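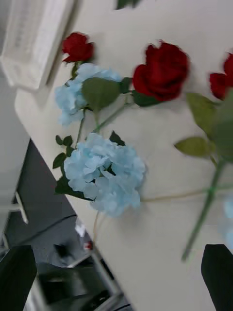
UV film on a shop window does less for fading than the sales sheet suggests, and I'd like a second opinion on the numbers before we order more of it. The store is on the south side of Casberg Street, single glazed, no awning. Momport put their clear film on the left bay in spring and the right bay was left bare as a control. Both bays got the same stock: printed cotton, dyed paper, a few painted tins, and fabric flowers. Reds and pale blues are what I worry about most, so the flowers were deep red roses and sky-blue hydrangeas, with spares of each kept in a dark drawer for comparison. After eight weeks the filmed bay is better than the bare one, but the magenta print on the cotton has gone in both. The film is sold as blocking nearly all UV. If UV is the cause, why did the magenta go?

Posted by msalazar, 2026-06-22

Because visible light fades dyes too. A dye has to absorb light to have a color, and what it absorbs can break it. A typical magenta absorbs in the green, with a peak near 545 nm for plenty of them. Clear film passes all of that. If it didn't, it wouldn't be clear.

UV does more damage per unit of energy, so removing it helps. How much depends on the dye. For a tough pigment, UV may be most of the problem. For a fugitive dye it can be the smaller part.

Posted by grayscale_ed

Agree on the mechanism, but I wouldn't put it all on visible light yet. Single glazing, south side, no awning means heat. Did you log temperature in the bays? A closed window bed can run far hotter than the shop floor, and some dyes fade faster warm and damp. Film that absorbs instead of reflecting can also warm the glass.

Posted by pane_and_putty

No temperature log. I have light readings only, from a Fairweather meter at the height of the stock. The lowest was 137 lux, on a wet morning with the shop lights off. At midday the meter goes over range, so I can't give you a peak. 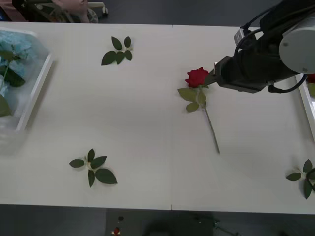

The bays are open at the back, so I doubt they get as hot as a boxed-in window would. I can put a logger in each one in July and report back. What I can't do is change the glass. The landlord has already refused that.

Posted by msalazar

Open backs help. You still want the logger.

The over-range readings matter more. Fading tracks total exposure, light level multiplied by time. An eight-week test with no usable midday reading tells you that one bay did better than the other. It doesn't tell you the dose. Put a blue wool card in each bay, half covered with foil, and read it at the same time as the stock. A card costs less than the meter did and can't go over range.

Posted by grayscale_ed

Blue wool cards are fine but slow to read, and two people will grade the same card differently. A neutral filter over the meter gets real numbers today. Work out the filter factor on a cloudy day and multiply.

Posted by pane_and_putty

Filters on a cheap sensor bring their own error, mostly with low sun. I'd take the card. We won't settle that one.

On the original question, look at a tinted film. Ostero sell a light gray that cuts visible light as well as UV. The display looks duller from the street, and some owners hate it. An awning does the same job with no tint, if the lease allows one.

Posted by grayscale_ed

Rotation is cheaper than any of it. I swap everything in the front row on a fixed schedule and label the underside of each piece with the day it went in. Keep an unexposed reference for anything dyed. Photograph both together under the same lamp, close enough to see the fabric – you lose the small shifts from farther back.
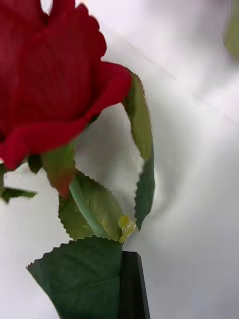
Red rose, side view.

Don't trust your memory of the color. Slow fading is very hard to see when you walk past it daily.

Posted by Tillbell

Rotation spreads the damage over more stock. The total is the same.

Posted by pane_and_putty

True, but stock at a quarter of the fade still sells at full price. Stock at full fade goes in the bin.

Posted by Tillbell

Fair point. I'll run cards and loggers in both bays and move the cotton to the back row for now. Does anyone know if the Ostero gray can go over existing film, or does the Momport have to come off first?

Posted by msalazar

Take it off. Adhesive on top of old film tends to haze, and you'd probably void both warranties.

Posted by pane_and_putty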